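The Candles of Mrs. Ninh

When the power went out in the building, Loan Ninh was already looking for the candles. She had a habit to feel these things before they came. Her husband used to say she could hear the wires getting tired.

She lived on the fifth floor with 54 steps to the street and an elevator that she did not trust. In the hall closet, behind the winter coats, was a box from the old shop. Văn was the name of the shop, and it was also the name of her father, and the box still smelled of him, of wax and black tea.

It was March and the evening was cold. She carried the box to the kitchen table and sat down before it with her coat on.

Someone knocked.

"It is me," said Lộc Tạ from the other side. "Do you have light?"

"Not yet. Come in, the door is open."

He was the neighbor from across the hall, a man of 70 who repaired radios and did not like to ask for anything. He stood in the kitchen with his hat in his hands. For eleven years they had said good morning to each other, and he had never been farther inside than the doormat.

"Sit," she said. "You can help me to unpack."

Her father had packed everything in black plastic, the kind that he bought on long rolls for the garden. He did not believe in paper. Paper drinks the smell, he told her when she was a girl, and then you sell a candle that smells of nothing. So she and Lộc opened the plastic slowly, and it made a noise like a small fire.

"My God," said Lộc. "These are for a church."

"For a wedding. The bride changed her mind and he never could sell them."

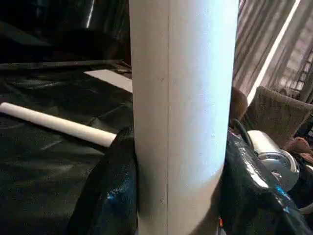 Photo: Ollel

The big one was white and thick and stood straight when she set it up. The thin one lay beside it on the plastic. Loan passed her thumb over the side of the big candle and found the line where the two halves of the mold had met. Her father would have scraped this line away with a knife. Perhaps on that day he was tired also.

"It is a pity to burn it," said Lộc.

"It waited for thirty years. How long should it wait?"

She had matches but her fingers were stiff, so he lit it. The flame was small at first and leaned to one side. Then it stood up, and she could see his face, and the buttons of his coat, one of them sewn with the wrong thread.

They drank the tea which was still warm in the thermos. He told her about a radio that could only catch one station, from a city where he had once missed a train. She told him about the bride.

A little after nine the refrigerator started to hum and the lamp over the stove came on. Lộc looked at his hat. Loan got up, turned off the lamp, and sat down again.

"You were at the train," she said.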